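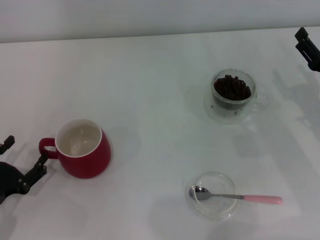

I have put off writing this because the spreadsheet kept changing. It has stopped changing now, mostly because the money is spent or promised, so I can set down what we planned to buy, what we bought, and where I got the numbers wrong.

For anyone new to the blog: I run a small shop that does bench automation for other people. Food counters, sample prep, a bit of packing. Two arms on a table is our usual size of job. In August we decided to set up a second bench of our own for tabletop handling work, with cups, dishes, spoons and dry goods, so that the customer bench could stop being borrowed every time I wanted to try something. The project got the name Sonduvico, which came off a list Béla keeps for when we need a folder name.

## The first budget

My first budget had five lines. Arms, grippers, cameras, table, computer. I took the arm price from a quote by Plostari, doubled it for two arms, added the rest from memory and put 10 percent on the end for surprises. It took less than an hour and looked fine.

The arms came in exactly as quoted. Everything near the arms did not.

Grippers were the first problem. The arm quote included a plain parallel gripper with flat pads, and I had assumed I could live with it. Then I made a list of what we wanted to pick up. A mug by its handle. A small glass cup by its handle, with beans in it. A spoon lying across a dish. Flat pads can do some of that on a good day, but a loop handle wants a finger that can go through it or pinch it at an angle, and a spoon handle wants a finger that can get close to the table without the palm hitting anything first. So we went to jointed fingers, bought separately from Kiani, and the included grippers are in a box on the shelf. I asked for a credit on them and did not get one. If you are getting quotes, ask for the arm without a gripper as its own price before you say you want the arm. Afterward is too late.

The jointed fingers also needed mounting brackets that were not on the quote. The bolt pattern on the arm and the bolt pattern on the gripper are both described as standard. They are different standards. Two adapter plates, plus two more because I want spares of anything that is holding up something expensive.

## The table

I wanted a white top. Béla Csonka, who does most of the wiring and all of the arguing in our shop, wanted gray. His case was that white shows every scuff and throws light back up into the cameras. Mine was that most of the counters our customers have are white or close to it, and I would like to find out here about clear glass on a white surface, before a customer finds out for me. We went with white. He was right about the scuffs.

Glass on white is hard. I can look at a clear saucer on that table and have to move my head before I am sure of where the rim is, and a camera bolted in place can't move its head. I budgeted nothing for lighting in the first version. I had thought of lighting as the thing already on the ceiling.

We tried the ceiling lights first, naturally. The arms threw heavy shadows over whatever they were reaching for, and the edge of a shadow looked more like an object than the glass did. We moved to two wide diffuse panels, one on each side, high up. You still get shadows off the arms, since an arm is a big thing to hang over a table, but they are large and soft and the software mostly leaves them alone. The panels and their stands were the best money in the whole project, and they were not in the plan at all.

## Things to pick up

I put this under its own heading because I think people forget it. You have to buy the things the robot handles, and keep buying them.

I started by bringing cups from home. This was a mistake for two reasons. They were all different, so when one broke I could not replace it and the week's notes stopped making sense. And my wife wanted them back.

Now the rule is that everything on the bench is bought in sets from one place, Bostetti, a restaurant supplier twenty minutes from us, with a stock number in the spreadsheet. Mugs in red, because red is easy, and the clear glass pieces because they are not. Spoons with colored handles. The color helps at the handle end and does nothing for you at the bowl end, where there is shiny metal inside a see-through dish and you are back where you started.

Beans are a good thing to work with and I recommend them for a small bench. They are cheap, they are dry, they roll when spilled so that you notice, and you can sweep them up and use them again. We tried rice for two days. Rice got into the finger joints. I would not do it again without some kind of cover over the gripper, and covers are another line in the spreadsheet.

I set the tableware budget at $40 a month. In the first month we went to $233. Most of that was glass. The second month was lower, and I have left the line at $233 for the rest of the year anyway. I would sooner have it and not use it than explain it again to our bookkeeper, who had questions about why an automation shop was buying that many saucers.

## What I forgot completely

Some of these are small. Added up, they came to more than one of the grippers.

- Cable management. Two arms and two grippers means a lot of cable trying to lie down on the table where the work is.
- A second emergency stop. There was one, on the left. I am usually on the right.
- Finger pads. The rubber wears, and it wears faster on glazed rims than I expected.
- Shipping on the table. It was heavy and it came on a pallet, and we don't have a dock.
- An electrician for half a day. We were one circuit short.
- Time. I will come to that.

The 10 percent for surprises covered the electrician and the shipping and then it was gone. I now use 25 percent on anything with a gripper in it, and I write down what I spend it on, so that the next budget can have those things as real lines.

## Two arms or one

I have been asked this by two readers, so I will answer it here. You can do a lot with one arm. If your work is pick a thing up, put it down somewhere else, then get one arm and put the savings into lighting and a better gripper.

We went with two because of the spooning. Scooping beans out of a light glass cup with one arm pushes the cup across the table. You can fix that with a rubber mat or a fixture, and for a single customer with a single cup I would do just that. For a bench that is supposed to stand in for many kinds of counters, I wanted one arm to hold and the other to work. It doubles the arm cost and more than doubles the setup. You have to keep the arms out of each other's way, and calibrate each of them to the table and then both to each other. That last part took four days the first time. It takes most of a morning now.

If I were short of money I would buy one arm and a table big enough for two, with the holes already drilled. Drilling the top later, with everything mounted, is an unpleasant job. I know this from the customer bench.

## Time

I did not put a cost on my own hours in the first budget. I rarely do, and I know better. Between the order going in and the first day I would call normal work, I kept a rough log, and the biggest item in it was waiting for parts I had not known I needed. The adapter plates alone held us up for nine working days. Both arms were sitting there bolted down, powered up and without hands.

So the planning sheet has a new column, which is what each item blocks if it is late. The arms block everything, and everybody knows that and orders them first. The plates also block everything, and they cost less than a decent lunch. Sorting by that column puts the sheet in a very different order from sorting by price. I order from the top of it now.

## What's next on the list

There are three purchases left that I have agreed to, and one that I have not.

Agreed: a set of spare fingers for each gripper, a proper cabinet for the glassware so it is off the floor, and a floor mat, because standing on concrete all day is getting to me.

Not agreed: a third camera. Béla wants one low down, looking across the table, to see the rims of the dishes from the side. He is probably right that it would help with the glass. I have asked him to try it first with a spare we already own, on a clamp, for up to five days, and to show me the same pick with it and without it. If there is a difference I can see in the notes, we'll buy a good one from what is left of the 25 percent. He has the clamp. He says he is waiting on a cable.

I'll post the spreadsheet once I have taken the customer names out. A couple of people have asked for the planning column in particular, and you are welcome to copy it. The formulas on the second tab are a mess and I would leave those alone.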